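Soft fingers and hard sums

Every supplier we spoke to this year wanted to sell us softness. Ribbed fingers, printed in some bendy plastic, that wrap themselves round whatever you give them. No force sensor, no clever control, just buy the set and stop worrying. I have been worrying since July.

My complaint is with the way these things get tested. The Kedness brochure has a table of 60 objects its fingers can hold, and I believe every line of it. Holding is the easy part. What I want to know is where the object ends up afterwards, and whether the arm knows.

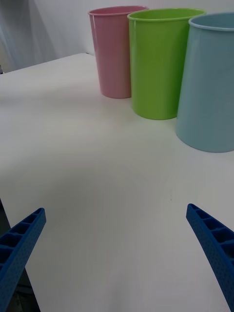 A finger that bends to suit the object also lets the object shift. With a stiff jaw you can work out from the joint angles where the thing is. With a soft one you are guessing, so you buy a wrist camera to check, and the saving starts to leak away. Liltier quoted us 1495 for a pair of fingers and 1160 for the camera mount and cable. Oddur Eskildsen, who does our buying, put the two figures side by side and asked me which of them was the gripper. I had no good reply.

Drinks cans are a fair example. They are round and smooth, the wall is thin, and a full one weighs a good deal more than an empty one.
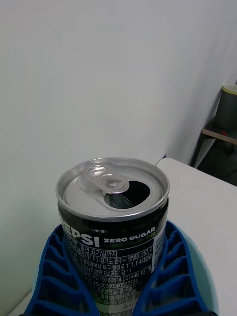
Would a plain two-jaw gripper with rubber pads do the same job?

For cans of one size, I think it would, and for less money. The soft fingers earn their price when the next thing along is a different shape, and plenty of buyers never get to a next thing.

Didholm's sales people say I am missing the point, and that a learned controller will make up for the slop. Perhaps. I would like to see that on a bad day, with the lights changed and the target moved by a hand's width, before I sign for it.

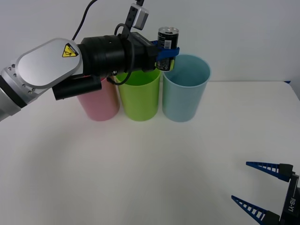
What I would ask for instead

Ask for the misses. Kaewsai sent us 2 pages of failed grasps with their quote, badly laid out and full of spelling mistakes, and I learned more from them than from all the other brochures. They are still on my shortlist. Kedness has promised me something similar and I am waiting for it.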